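Week 4 Handout: Getting to Know the Kuster Simulator Kit
Arkoswood Evening Program, Intro to Automation
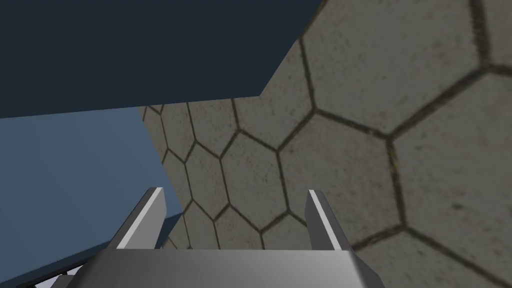

We'll spend this session and the next one with the Kuster kit, the simulation package that Gradomari sells to schools and small shops, and I'd like us to look at it the way a careful buyer would. You've read the brochure by now (I hope!), and you know it promises a practice gripper, a set of ready-made rooms and a lesson book to go along with them. What the brochure doesn't dwell on is how much of your comfort with the thing depends on the wrist view, so let's begin there. With the two fingers open and the honeycomb floor tiles showing through the gap between them, you have a handy way to judge how the hand is turned, and I'd encourage you to pick one tile and keep your eye on it as you make small moves. The big blue pieces are smooth and plain, so they give your eye much less to hold on to, and most beginners find the floor a friendlier guide.

What you get for the money

The classroom license is $1095 for the year and covers 10 seats. A single seat is $492, which sounds gentler until you picture two people sharing it, and I've been that second person, waiting patiently with my coffee going cold. Both come with the same rooms and the same gripper. The larger license adds the instructor page, where I can see your saved runs and leave notes on them, and I have to say I've grown very fond of it.

For comparison we'll look at the Prulberg starter set in September. It costs about $1000 and comes with a small tabletop arm, so you're paying for something quite different, and I'd ask you to hold off on choosing a favorite until you've had your hands on both.

Things I like, and a few I don't

The controls are kind to newcomers. You can slow everything down, stop in the middle of a move, and go back to your last saved point without losing the rest of your work. The lesson book is written in plain language, and the chapter on approach angles is one of the nicest I've come across.

On the other side of the ledger, the menus are a bit of a maze, and the save button sits right next to the reset button. Please be careful there. The help pages also lag behind the program, so if a screen doesn't match what you're reading, trust the screen and make a note of the page for me.

For next time

Read chapters two and three of the lesson book. Open a practice room, bring the gripper slowly toward any large object, and stop before you touch it. Save the run and write half a page on what you used to judge your distance, and whether you'd trust it again with a different floor. Bring along one question you would want to put to Gradomari before signing up for a year.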